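The Fold, Revisited

Readers of the June issue will recall my claim that a T-shirt can be folded in three moves by anyone with a flat surface and some self-respect. I received letters. The big round table is back in service, cloth and all, and I have been humbled by a blue shirt.
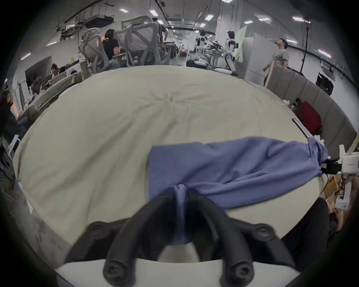
The trouble is the first move. Pinch too much and you have a rope. Pinch too little and the sleeve stays behind, like a guest who missed the cab. Nasrin Tehrani favors starting at the collar – a bold position, and one she defended through most of lunch. 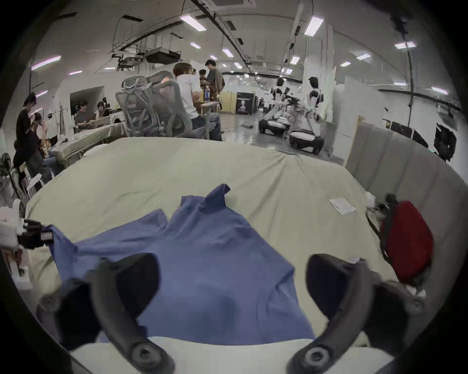
Blue T-shirt, much in need of improvement.

My revised advice is to lay the thing sideways, smooth it from the hem up, and lower your standards at the collar. The Lestton chapter swears by rolling. We don't discuss Lestton.

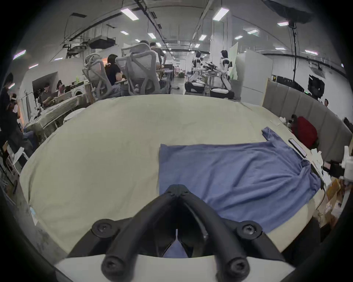 Josiane Renaud writes from Fulterham that she has hung up every shirt she owns for years, and would like to know what the drawer ever did for any of us.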